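Learning to read the small print (of Exodus)

So I've gone and joined a Torah study group. Those of you who remember me from school will be laughing, because I was the one who used to hide in the cloakroom during Hebrew classes with a packet of crisps and a horse magazine. But my mother died last winter, and I started going along to say Kaddish, and after a while I got to know the people who stayed behind for tea, and then the tea turned into the study group. That's the whole story really.

We meet in the upstairs room at Lillau Road, which has the radiator that clanks and a carpet the colour of gravy. Rabbi Granström runs it. I'd expected lectures. What we do is read two or three verses, very slowly, and then read what people said about them hundreds of years ago, and then argue until somebody has to catch a bus. In our first month we got through 2 columns of the printed page. I complained about this to Gudrun Söderlund, who has been going for years and always bags the seat by the window, and she said I should try to enjoy not getting anywhere.

We're on the plagues at the moment. I thought I knew the plagues! Everybody knows the plagues, you dip your finger in the wine and try not to drip on the tablecloth. But there's an oddity in the second one that I had never once noticed. Where the English says "the frogs came up and covered the land of Egypt", the Hebrew has the word in the singular. The frog came up. One frog, tzfardea, and there it is covering an entire country.

Now, you could say it's only a way of speaking, the way we might say "the fox is a menace round here" and mean all of them. Rashi says more or less that, and calls it the plain meaning. But before he gets there he gives you the midrash, and the midrash is wonderful. There was one frog, and the Egyptians hit it, and every time they hit it, swarms and swarms came streaming out. So of course they got cross and hit it harder.

We spent a whole evening on that. The man who sits next to me (retired from the buses, knows far more Aramaic than he lets on) said it was the best description of losing your temper he'd ever come across. You can see it's making things worse and you carry on hitting. I went rather quiet, as I'd spent that afternoon sending one furious email after another to the company that was supposed to be fitting my mother's headstone, and each one had brought back a longer and stupider reply.

Then there's the argument in the Talmud, in Sanhedrin, which made me laugh out loud. Rabbi Akiva says there was one frog and it filled all of Egypt. Rabbi Elazar ben Azaryah tells him, in effect, to leave the stories alone and get back to the laws of skin disease and tents, and then offers his own version, in which one frog croaked and called all the others over. I love that he tells Akiva off and then can't resist joining in. I've been at family dinners exactly like it.
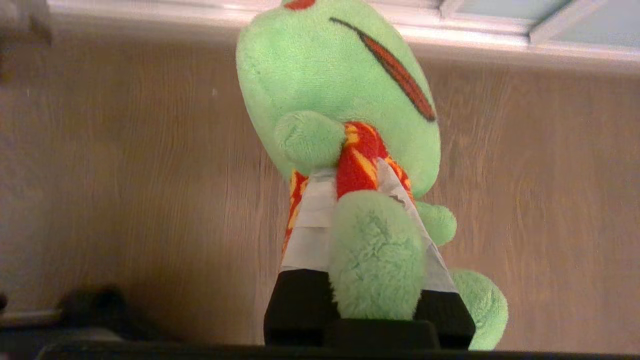 What I can't settle is how big Akiva's frog was meant to be. Did it breed until the place was full, or was it a single enormous creature, squatting on the Nile with its elbows in the next province? Rabbi Granström says you can read him either way. I'm firmly for the enormous one. I picture it from the point of view of some poor Egyptian on the ground, looking up and up at a great round green head, with that wide grin slanting off to one side. Mine has ended up in a red shirt with yellow flames on it, for which I can offer no source whatsoever, though I did point out to Gudrun that there's fire in the hail a few plagues later and she gave me one of her looks.

Next we're doing the lice, and why it's Aaron who strikes the dust instead of Moses. I've been told to read ahead, and I've been lent a commentary with 500 pages and type so small I've had to move the good lamp into the kitchen. I'm on page 47. I understood page 12 quite well.

If anyone has a decent Hebrew dictionary they don't need, I'd be very glad of it. Mine starts at bet, the first few leaves having gone missing at some point, so aleph is still a closed book to me. I can collect, and I'll bring cake.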